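Exception Log

The cell at Arnden was commissioned in September and given the number 7, although there had never been a cell 6. Beverley Wihongi was given the log. It was a spreadsheet with four columns: time, bars left, cause, action. She was told to fill in a row each time the arm stopped and asked for a person.

Before the cell, she had picked bars by hand for eleven years. The bars came from Ellcombe in steel bins and went out on a belt to the saws. A picker stood at the bin, lifted a bar, turned it so that the stamped end faced left, and set it down. The rate was 2000 a shift. There had been four pickers on days and two on nights. There was now one operator on each shift, and the title on her payslip had changed to match.

The target for the cell was 2484 a shift. The figure had come from Pearce, the firm that installed it, and it was printed on a card above the operator's desk. In the first week the cell did not reach it. The log showed why. The arm emptied the top and middle of a bin without stopping. It stopped at the end, when there were few bars left and those lay near the walls.

Beverley wrote the rows as instructed.

05:52. Three left. No grip found. Moved one by hand.

06:31. Two left. No grip found. Moved both by hand.

07:10. Three left. Arm stopped over bin. Restarted.

Each stop took her ninety seconds. She had to press the hold button, wait for the lamp, open the gate, reach in, close the gate, reset the gate and press start. The reaching in took four of the ninety.

Ataahua Trevaskis came over from the Warnent site in the second week. She was a process engineer and had set up three cells of the same type. She had asked for a trial bin on the bench next to the cell, so that the last few bars could be tried over and over without holding up the belt. She put the bin on boards, clamped the boards down and spent most of a morning on the cables.

"How do you decide which one to take?" she asked, when the arm had been put on hold.

Beverley looked at the bin. She said that she took the one that was in the way.

"In the way of what?"

"The others."

Ataahua typed this. Then she asked for it again, more slowly, as a set of steps. Beverley found that she could not give the steps while standing still. She asked if she could have the bars. They moved to a spare bin on the floor, away from the arm, and she picked from it for twenty minutes while Ataahua stood behind her with a tablet. With a bar against the wall, Beverley pressed on one end with her thumb, so that the other end came up off the floor. Then she took it by the raised end. She had not known that she did this. She did it eight times out of eight.

"The gripper can't press," Ataahua said. "It comes straight down and closes. If there's no room on both sides it gives up."

"Then it wants to push the bar out first."

"Push it with what?"

"With the side of itself. I would, if I had no thumbs."

Ataahua wrote that down as well. The change took her until the following afternoon. She called it a nudge. The arm would go down into the clear part of the floor, move sideways until it met the bar, carry on for a set distance, lift, look again and then try the grip. The distance was the difficult part. Too short, and the bar was still against the wall. Too long, and it went across the bin and came to rest against the other one.
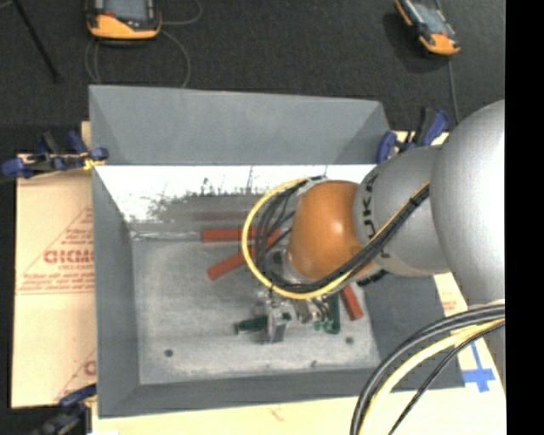

The trial bin with three bars in it and the arm over the floor.

They ran it through the afternoon with the speed turned down. Beverley set the bars and Ataahua read out the distance. At the longest setting the bars ended up against the opposite wall. At the shortest they hardly moved. Beverley began to set them in the ways she remembered as bad: two side by side along the seam, one in the corner on a slant, one lying partly on another. Ataahua had a list of test positions from Warnent, and it had none of these on it.

"Where did you get that one?" she asked, about the slanted bar.

"They come like that when the bin's been put down hard. Ellcombe's night driver."

At 58 millimetres the bar came away from the wall and stayed away. They repeated it until the end of the shift and Ataahua saved the value. In the box for comments she typed the date and both their initials.

The nudge went onto cell 7 that night. On the next early shift the log had two rows in it. The shift after that had one, and the cause was a split air line, which had nothing to do with bars. The card above the desk was met and then passed, and Pearce sent a new card.

Beverley kept the log open on the left screen. She found that the empty rows were harder to sit with than the full ones. The gate stayed shut. She had been used to the weight of the bars in her forearms by mid-morning, and now there was a stiffness in her back instead, from the chair. She raised it at the shift meeting and was given a different chair.

In the fourth week a message came from Ataahua. Warnent was taking bars in a new length, and the arm there was stopping again. Could Beverley be spared for three days? There would be a bin on the floor and a set of the new bars. The job had been entered on the request form as operator, and someone had crossed that out and put picker, then crossed that out too and left the line blank.

Beverley signed the form underneath. At 13:40 the arm stopped, and she got up, pressed hold and waited for the lamp. There was one bar left, standing on its end in the corner. She had seen it happen twice in eleven years.

She moved it by hand, went back to the desk and added the row.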